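Section 3. Registering a partner institution

Before you start, have the institution's legal name, its country and the email address of its coordinator to hand. Only a network administrator can add a new partner. If the Partners tab is missing from your screen, write to Dulce Serrano at the Gidport office and ask for the right to be added to your account.

1. Sign in to Trimier and open Partners.
2. Select Add institution.
3. Type the legal name exactly as it appears in the statutes. Short names go in the second field.
4. Choose the membership type: full, associate or observer.
5. Enter the coordinator's email address twice and select Save.

The coordinator receives a link that stays valid for 28 days. After that you have to send a new one from the same page.

Note: An institution with several campuses is registered once. Add the campuses under Locations.

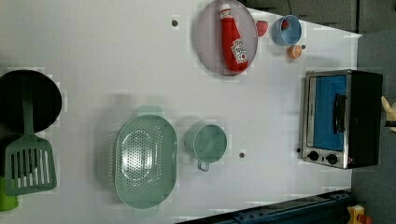
The coordinator now fills in the public profile, which has a summary, a list of teacher education programs and one cover picture. The summary may not be longer than 1,000 characters, spaces included. For the cover, choose something that suits the programs offered. An early childhood department could use toy food on a white table, such as a strawberry beside a plate with a ketchup bottle on it. Covers can be changed at any time and do not need approval.

6. Open Profile and select Edit.
7. Paste the summary as plain text. Formatting from a word processor is lost.
8. Add at least one program. Exchange places are entered per program, not per institution.
9. Select Submit for review.

Caution: Do not submit a profile while a colleague has it open. The last version saved replaces the other - there is no way to get the earlier text back.

Reviews are handled by Ngân Mạch. A profile that is sent back shows a yellow bar with her remarks. Correct the fields she lists and submit again. Profiles still in draft at the end of May are removed from the directory and have to be started over from step 6.

Transferring members from the old Maldonado list is covered in Section 4.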